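Spent part of the afternoon going through the new Nurnside campaign, so a few notes on it while it's fresh. Thread.

Nurnside sells refill cleaning products, mostly in Derville and the towns near it. The campaign is called "Keep the Bottle." It's their first with Kong, the agency they hired in April.

The main piece is a 60-second film. One spray bottle gets passed between neighbors in an apartment building until it ends up back where it started. No voiceover. The line comes up at the end and that's it.

There are also two cutdowns, radio, and posters on 109 bus shelters. The posters are the strongest part in my opinion. Big type, the price of a refill, the price of a new bottle. You get it from across the street.

Hui-mei Tseng wrote it and Po-yen Lu directed. They did the Hirkska water campaign together, and the pacing is similar - long shots, very little music.
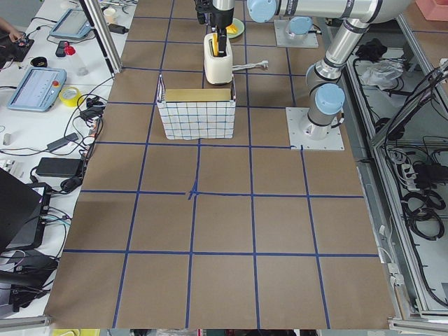
The pledge behind it: every product in the range refillable within two years. Right now 13 of them are. The press release puts that number in the fourth paragraph. I would have put it in the first.

I asked Hollis Ferreira at Nurnside why the film doesn't mention the pledge at all. The answer was that people in testing remembered either the bottle or the promise, never both, so they picked the bottle. Fair enough.

The pledge is on the website and on the back of the pack. It's worded carefully. "Refillable" means a refill is sold, and says nothing about how many stores carry it. I'd like a store number alongside it.

On money, they wouldn't give a total. Most of it is going to TV and outdoor, with less on social than last year. That surprised me a little for a brand this size.

Siu-fong Hung made a good point when we talked about this earlier. Green ads usually get checked on the claim in the ad. If the ad makes no claim, the checking has to happen somewhere else, and often it doesn't happen.

I don't think Nurnside is hiding anything. The numbers are public and the person I spoke to answered every question except the budget one. But I'll look at the product count again next April and post it.

Film runs through the end of the summer. Posters come down a bit earlier.

Correction to the post on credits: Ching-wen Shih edited the film and should have been in there too.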